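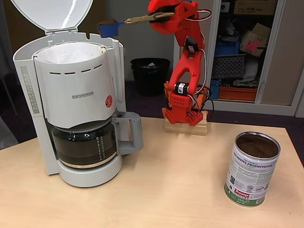
So the reverb thing finally runs without crashing! I've been poking at it since April, mostly late at night, and I figured I should write down what I ended up with before I forget how any of it works.

The idea is pretty basic. I wanted to take a dry guitar recording and make it sound like it was played inside an old spring tank, using nothing but a small C program and whatever math I could remember. I'm calling it Dritanden, which is a name I had left over from a game I never finished.

My first version used two delay lines feeding back into each other, and it sounded like someone dropping forks down a pipe. I had picked nice round lengths for the delays, so all the echoes piled up on the same spots. Changing them to 2,612 and 3,615 samples helped a lot – the ringing is still there if you feed it a sharp click, but on a guitar I kind of like it.

Then I stuck an allpass filter in front, 1,191 samples long, and that smeared things out nicely. I tried a longer one too and it made everything sound late, so I went back.

The bug that ate most of my time was a dumb one. I was reading stereo files as if they were mono, so everything came out slow and an octave down (the demo I put up on my Ula page has this problem, sorry, I'll replace it). Check your headers, people!

Next I want to add a knob for the decay time – right now you have to change a number and recompile. The code is a mess, but if you want it anyway, leave a comment and I'll zip it up.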